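Bruvach Winter Virus Watch: your questions answered

We get a lovely pile of post about the Virus Watch, and the same questions come up again and again, so we've put our replies in one place. Last updated July 4, 2026.

What is the Virus Watch?
It's a household study of coughs, colds and flu run from the Bruvach laboratory. Members send us a nose swab when they feel poorly, and we find out which virus is to blame. There are 600 households signed up this season, our biggest group yet, and we're thrilled!

Do you only look for flu?
Flu is the one we're keenest on, but every swab is checked for 13 different viruses. Common cold viruses (there are a great many of them) turn up all the time, and they're far more interesting than their name suggests.

Why does flu keep changing?
Each time the virus copies itself it makes little mistakes. Most do nothing much, but now and then one alters the outer coat enough that your body's defences don't recognise it so well. Watching those small changes pile up over a season is one of the great pleasures of this work, and it's why vaccines are looked at afresh every year.

Can birds and pigs really pass flu to people?
They can, though it doesn't happen often. Wild ducks and geese carry a huge range of flu viruses, many without seeming ill at all. If you keep hens, wash your hands after seeing to them, and don't pick up dead wild birds. Our sister project at Bretholm studies waterfowl and has a fantastic page on its reed bed sampling.

Who can join?
Any household within reach of the Bretholm or Stevens collection points. You can be any age, and we'd especially love to hear from people over 65, as we have fewer of them than we'd like. Children need a parent or guardian to sign the form.

When should I take my swab?
As early as you can, ideally on the first or second day of feeling ill. There's usually more virus to find then. Pop the swab straight into its tube, screw the lid down and write the date on the label (please, please write the date!).

How long do results take?
Normally six working days from when the tube reaches us. You'll get a message through the Prokier app, or a letter if you ticked that box. The result is for the study and can't replace advice from your doctor.

Does it hurt?
Not a bit for most people. It tickles, and you may sneeze. We don't mind sneezes.

What happens to my sample afterwards?
It's frozen under a code number, with your name and address held separately. You can ask us to destroy it whenever you like, and you don't have to say why.

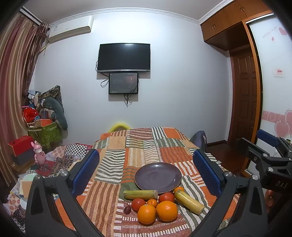 Can I stay in the study if I've had my flu jab?
We'd be delighted if you did! Put the month of your jab on the form, and carry on sending swabs as usual whenever you feel ill.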